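Gripper day at the Birnside open house

So I finally made it to the Birnside open house, after missing it last year because I had the month wrong (it's in March, it has always been in March). I took the early train, got there a bit before nine, and the coffee was already gone. Good start!

If you haven't been, Birnside is the shared automation lab out past the rail yard, and once a year they let people like me come in and put their hands on things. There's a main hall with vendor tables, which I mostly skipped, and then a long side room with the test cells. The side room is why I came. I'm picking a gripper for our board repair bench this spring and I was tired of reading spec sheets.

Slamet Mandagi was running the comparison cells and he was great. He let me drive! I'd expected to stand behind a rope and watch a loop of somebody's best demo, and instead he handed me the pendant and told me to try not to hit the fixture. I hit the fixture. He said the previous visitor had hit it harder, and I chose to believe him.

They had three grippers set up to swap on the same arm. First was the Munuvano, a parallel-jaw unit with a really short stroke, very smooth, kind of boring in a good way. It closes where you tell it to close. My gripe is the fingers: the stock ones are wide and I couldn't get them down between parts without bumping a neighbor. Slamet said most people machine their own, and sure, but I don't have a mill.

Second was a suction tool from Trullau. Fast! On flat lids it just grabs and goes, and I was ready to hand over my credit card until we tried a part with a smear of old thermal paste on it. Dropped it. Tried again, dropped it again. We wiped the part down and it was fine after that, but half of what comes across my bench is dirty, so that one went down a few places on my list.

Third was the Nasution, a two-finger linkage gripper with toothed pads, and this is where I spent most of my morning. They'd been running it on processors, picking them up and setting them into a holder on a gray panel, with a little camera down at the wrist so you can watch the fingers while you work. I loved that camera. From the overhead view I kept guessing at the last bit of the approach, and from the wrist I could see how the chip was sitting between the fingers and whether it was tipped.

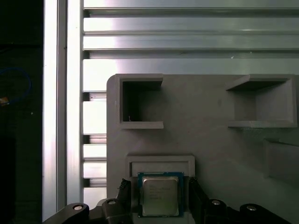 The sheet taped to the cell had the numbers from the week before: 254 attempts across the three tools, with the Nasution at 94 percent and the suction tool at 82. I forgot to write down the Munuvano, sorry. Slamet was quick to say the parts were clean for all of it, so take the suction number with that in mind.

One thing I went back and forth on was the pads. Teeth make me nervous near anything with a delicate edge, and I asked Nouhaila Radwan, who looks after the controllers, how hard it was squeezing. She turned the force way down and had me run it again, and it still held on. She also showed me the two controller boxes side by side. The older one has a noticeable lag when you jog in small steps, maybe not a big deal in a program, but by hand it drove me nuts. Get the newer one if you can.

Lunch was a food truck in the parking lot, decent dumplings, long line. I went back in for one more round with the Nasution and stayed until they started shutting the cells down at four. I've asked for a two-week loaner and Slamet thinks April is possible. I still need to measure my bench to see if the arm will clear the shelf.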